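Cleaning a Sheet-Metal Parts Bin

A metal bin in daily use should be brushed out before grit is ground into the floor. Paint wears first on sloped panels, where items slide down to the bottom. Worn paint is cosmetic. Red or orange powder on bare steel is rust and needs treatment.

Empty the bin and sweep from the high side toward you with a wide hand brush. Dense bristles hold fine dust better than stiff, open ones. Work along the seams last - most of the dirt collects there.

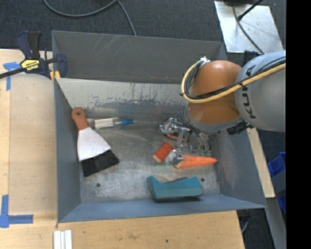
Wide hand brush in a gray metal bin. The floor is scuffed down to bare metal.

Check any holes in the floor and push out packed dirt with a wooden skewer. Wipe with a damp cloth and dry at once.

For rust spots, sand with 300 grit, then 600. Stop there; 900 gives a smoother surface but no added protection. Apply a thin coat of paste wax at 65 degrees F or warmer and buff when it hazes.

Hang the brush by its handle hole. Bristles left under load take a permanent bend.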